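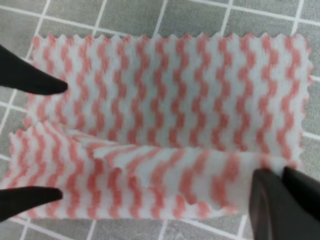
**Draltent Pinking Shears, 24 cm**

The Draltent is a pair of shears for cutting fabric with a zigzag edge. It is made for people who sew at home and for small workshops. We keep it in stock in the right-hand version, and the left-hand version can be ordered by phone.

The blades are hardened steel and the handles are coated with soft plastic. The lower handle has space for three fingers. A screw at the joint controls how tightly the blades close, and it is set at the factory. Please do not turn it before you have tried the shears on a piece of your own fabric.

**Which fabrics**

- Cotton, linen and poplin: one layer or 2 layers
- Felt: one layer
- Fleece: possible, but the teeth will collect fibers
- Silk and other slippery fabrics: put thin paper under the fabric and cut both together

Do not cut wire, cardboard or sandpaper. Ordinary sharpening stones will ruin the teeth.

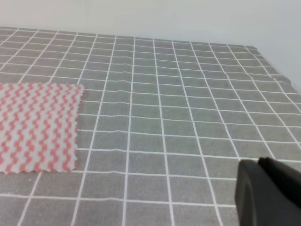
For a long cut, close the blades almost to the tip, open them, and place the last teeth into the points which are already cut. In this way the zigzag continues without a step. Beginners often make the cuts too short.

**Details**

| | |
|---|---|
| Length | 24 cm |
| Weight | 400 g |
| Warranty | 2 years |
| Supplied with | cover for the blades, small bottle of oil |

Sharpening is done by Fulgencio Chávez in our Borkton shop. Bring the shears before Thursday noon and they are ready the next week. Questions about left-hand orders go to Qianru Jin at the front desk.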